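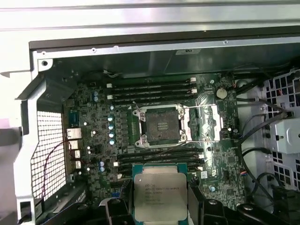

2018-04-20
Posted by the Workness bench

Thermal paste aging, second round. Loureiro gray paste against the Donadar pads, same two heater blocks as in October. Both blocks were lapped again before starting because the old residue had left a faint ring on block 2 that I could feel with a fingernail.

Paste went on as a single dot in the center, 2 mm proud, then the clamp at the usual setting. Pads cut to size with the film left on until the last moment. The pad on block 1 tore at a corner when the film came off, so I cut another one.

Block 1 (pad) has now logged 3,447 cycles, block 2 (paste) 1,668. The gap is from the power supply fault in the winter, when only block 1 was kept going. Don't compare the two end points directly. Use the readings at 1,000 cycles, which both have.

At 1,000 the paste was still ahead of the pad, but its curve had started to climb and the pad's was flat. Pump-out seems likely. I want to see the paste at the same count as the pad before writing that down anywhere official.
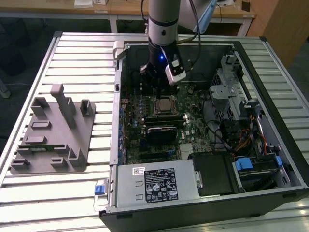 Page last changed: 2 edits since first posted

Cleaning: alcohol wipes take the Loureiro off fine if it is done warm. Cold, it smears and gets into the screw holes. The Stevon solvent works faster but leaves a film, and that film showed up as a bad first reading last time. Wipe with alcohol after it, always.

To do: new thermocouple for block 2, the lead is fraying at the plug. Order more pads, one sheet left. Move the October log into the same folder as this one and fix the column headings, they still say minutes where they should say cycles.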